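Gripper drops soft stuff after pad swap — offset or pads?

Rulla Forum > Mobile arms > Maintenance and setup

tekbench_41
Ok need a sanity check. Small mobile arm, Trimero two-finger gripper, wrist cam. Job is floor pickup, toys into a bin. Swapped both finger pads last night, the crosshatch rubber ones, old set was shiny in the middle. Blocks fine. Anything plush, it closes, lifts a bit, lets go. Was not doing this before. Ran the finger homing twice. Force limit untouched. What am I missing?

padsandpins
Did you re-zero the open width after? New pads are thicker than worn ones. If the controller still thinks closed = old closed, it reads contact early and quits squeezing.

tekbench_41
Homed it, yes. Thought homing did the width.

padsandpins
Nope. Homing finds the stop. Width zero is a separate item, under Tool, second page. Easy to miss, the menu is terrible.

Suvarna_shop
Disagree its the zero. If zero was off he'd drop blocks too. Hard block, thin wall, early contact, same thing. I'd look at approach height. Plush sags, the lowest bit of fabric is never where the depth says it is. Which toy?

tekbench_41
Worst one is a grey plush, kind of shiny fabric, lime green fuzzy ring on the front and crinkly plastic stuff in the hole. Also a satiny blue flap on one side. Pale tile floor, fingers all the way open on approach, pads facing in.

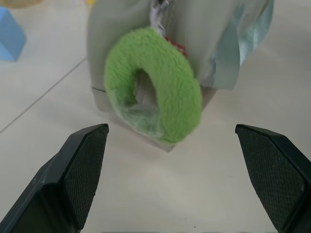
Approach height is 10 mm off the floor at the tips, same as for blocks. Wrist stays level till the fingers close, then straight up. No tilt. Cycle log says grasp OK every time, so the controller is happy and I'm not.

Suvarna_shop
Grasp OK just means it hit the force threshold at some width above zero. Bunched fabric will do that. You're pinching a fold and the weight pulls it out. Go in deeper before closing, get some stuffing between the pads.

padsandpins
Sure but he said it worked before the swap. Same height, same toy. Only the pads changed. Do the zero first, takes two minutes, then argue about height.

Suvarna_shop
Worked before with pads worn to nothing, so more room between the fingers. Now there's less. Could be bumping the toy and pushing it back on the way in. Has anyone watched it from the side or are we all just reading logs

tekbench_41
Fair. Only watched the wrist feed. Will go look.

Anitha Menon
Check the release film too. Those pads ship with a clear film on the face and it's really hard to see over the crosshatch. Hard parts hold fine with it on, fabric slides right off. Fingernail at the corner. We had a cell at Tekcombe run a whole shift like that. Also wipe with alcohol after, there's mold release on some batches.

padsandpins
oh good one

tekbench_41
Back. Film was off on both, I remember peeling it, checked anyway. Wiped both with alcohol. Side view: right finger brushes the toy a little going in, not much. Did the width zero and it was off by more than I expected, so point to pads. Before zero it held 0 for 5 on the grey one. After zero, 3 for 5. Better, not fixed.

Suvarna_shop
So now the depth. Go another 4 or 5 mm forward, not down. You don't want the tips in a grout line.

tekbench_41
Went forward 5. 5 for 5. Then ran the whole toy pile, about 200 picks, two drops and both were a sock.

padsandpins
So it was the zero.

Suvarna_shop
So it was the depth lol

Anitha Menon
Both. And check the pad screws tomorrow, they settle. Ours needed a quarter turn after the first day. Dot of the weak threadlocker, not the strong one, or you will be drilling next time.

tekbench_41
Will do. Writing the width zero on the pad box in marker so I don't do this again in September. Anyone know if the forward offset saves per tool or per job? Mine went back to default after a reboot.

padsandpins
Per job. Save the job after, not the tool. Yes it's dumb.

tekbench_41
ok that was it, saved, rebooted, its still there. thx all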